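Drodano Garment Handling Station: Questions Before You Buy

Frequently asked questions for laundries, rental shops and uniform stores
Last updated November 22, 2019

On this page we have collected the questions which customers send us most often when they prepare a budget. If your question is missing, please write to the planning desk. Theresia Stöckli and Krishnamoorthy Subramaniam read all messages and one of them will answer you.

Do I buy the station or do I rent it?

Both are possible. The purchase is a single order with payment in three parts: at signing, at delivery, and after the acceptance test. The rental runs for 12 months at minimum and includes service visits. Many smaller shops take the rental first and decide later. Rental payments from the first three months are credited if you buy before the rental ends.

What should be in my budget besides the station?

Customers often forget the same items. Please check these before you ask your manager for a number:

Freight and unloading at your door
Electrical work, if you have no free circuit near the station
Tables and racks
Hangers of one type
Teaching hours, meaning the paid time of the people who show the work to the system
A reserve of 10 percent for small changes on site

The teaching hours are the item where the estimates go wrong most. Please read the next two answers with some care.

What are teaching hours?

The station learns each task from people. A person does the task by hand many times and the movements of the hands are recorded. For a rental shop the first task is nearly always putting clothes on hangers, so we plan this one first. Our standard package has 400 recorded repetitions for each garment type. A T-shirt and a pair of shorts are two types and you must budget them as two.

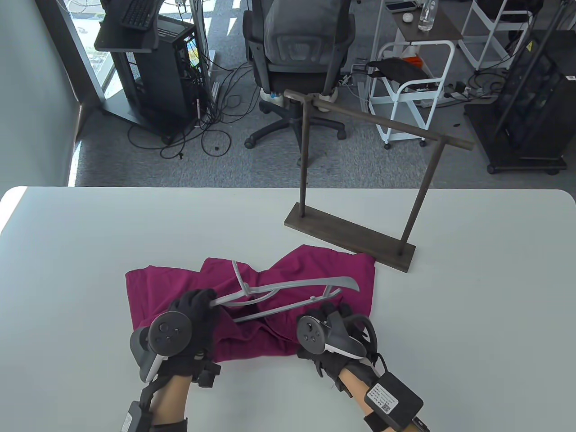
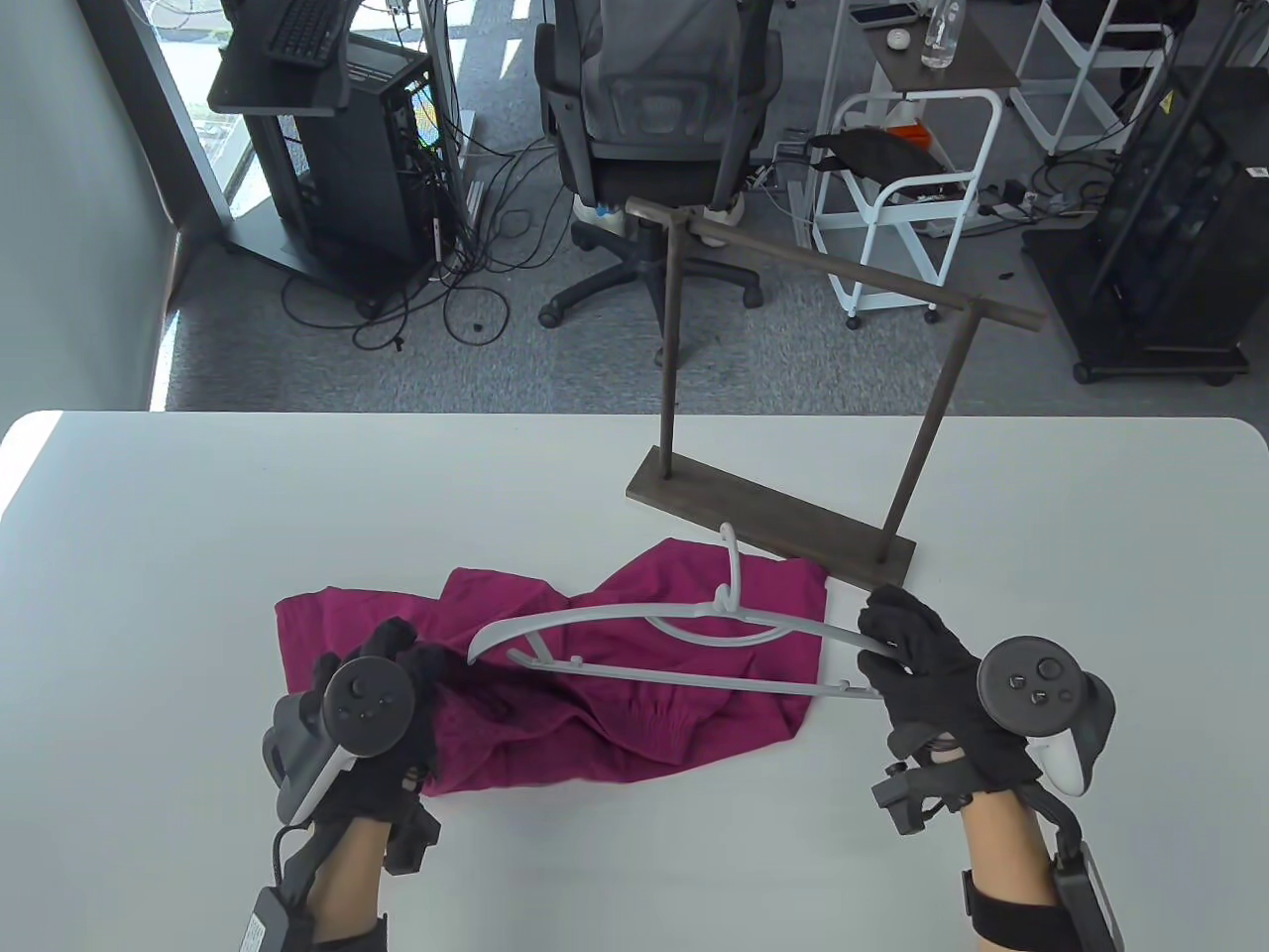
Garment and hanger on the white table, in this one and the one before.

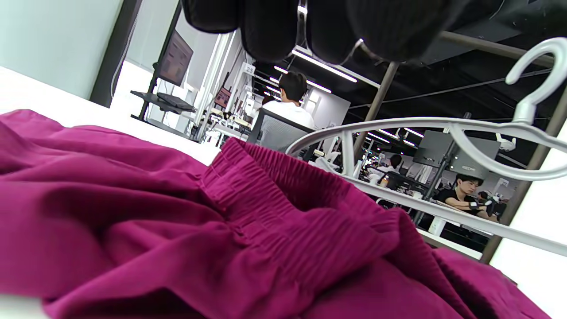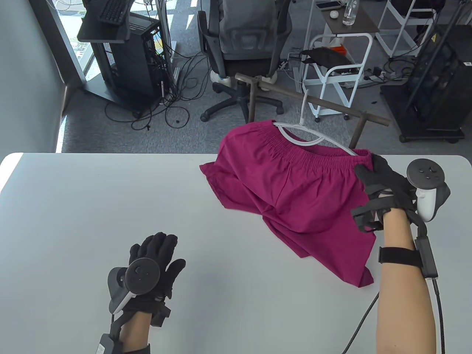
Can my own staff do the teaching?

Yes, and we recommend it. Your people know your garments better than we do. Siriporn Yimyam comes to your site for three days and trains them. After this they can continue alone, and she looks at the recordings from our office. If a recording is not good, it is not counted and you don't pay the processing for it. You do still pay your employee for the hour, so please keep this in mind.

One person should not do this work the whole day. Plan two persons who change places, and put both in the budget.

Does the type of hanger matter?

It matters a lot. If your shop has a mix of wire, wood and plastic hangers, we ask you to choose one before teaching begins. Changing later means new repetitions, and this is charged at the normal price. The colour is not important to us. The shape of the hook and the slope of the shoulders are.

How much floor space is needed?

The table must be reachable from the front and from one side. Leave a free path behind the operator. Cables should go in a floor channel or along the wall, and the channel is not in our price. Our site form asks for a simple drawing of the room. A drawing by hand is fine if the measures are written on it.

Direct sun on the table is a question we get from shops with big windows. A blind is normally enough. Please mention the window on the drawing.

Which software do I need for the planning?

None. If your company already uses Clerkside for purchase orders, we can send the quote in a file which it can import. Otherwise you receive a PDF and a spreadsheet. The spreadsheet has a yellow column where you enter your own hourly wage, and the teaching cost is then calculated for you.

Who does the installation?

In most regions it is Fivico. They bring the station, level the table and do the electrical test. Fivico sends you their invoice separately. We apologise that this makes two invoices, several customers have complained and we are trying to change it for next year.

When should I order?

From order to delivery takes 12 weeks. If you wish to begin in the new season, orders for delivery in March must be signed soon after you read this. The demonstration at our office is free of charge, and you may bring 10 of your own garments. Gintarė Bite keeps the calendar for the visits.

What if my garments change after one year?

You can add a type at any time. The price for an added type is lower than for the first one and it is written in the annex of your quote. Retired types stay in the system and cost nothing.

Is there a discount for a second station?

Yes, on the station but not on the teaching. What was taught on the first one can be copied to the second one if the table and rack are the same model. Theresia Kuster prepares all quotes for more than one station, please write her name in the subject line.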